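4.2 Do repair estimates predict repair?

Much of the literature on extending the life of office computers assumes that owners discard machines they could have fixed, and that better information would change their minds. We are not convinced. The survey most often used to support this view (Treloar and Min) asked people what they would do with a faulty desktop, and stated intentions are a weak guide to what happens when a machine stops working on a Monday morning.

Our own records from Drovholm cover 398 desktops reported as faulty by small offices. Of these, 188 came with a written estimate and the rest did not. If information were the missing piece, the first group should have been repaired far more often. It was not. The difference between the groups disappeared once we controlled for the age of the machine, and owners who declined repair rarely mentioned price. They mentioned waiting. Pyo reports much the same for the Jonau district, although his sample is small and we would not lean on it.

A second claim deserves similar caution – that desktops are repaired more than laptops simply by being easier to open. Lim treats access as a single score from 1 to 12, awarded largely for the number of fasteners on the outer case.

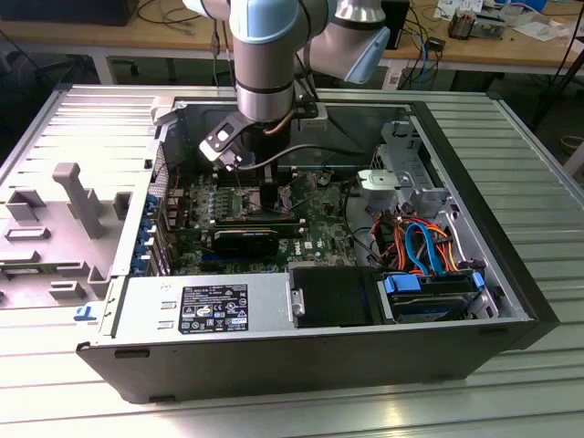 Figure 3. Open desktop tower on its side, with the Dell motherboard and graphics card accessible.

Access scores of this kind stop at the cover, and the difficulty often starts after it. With the side panel off, as in Figure 3, the graphics card lies across the lower middle of the board and can be reached directly, yet a fault in the board itself would be a different job altogether. Lim's scale would give both repairs the same number. We therefore scored each part separately, which changed the ranking of 19 models and left the link between access and actual repair weaker than previously reported.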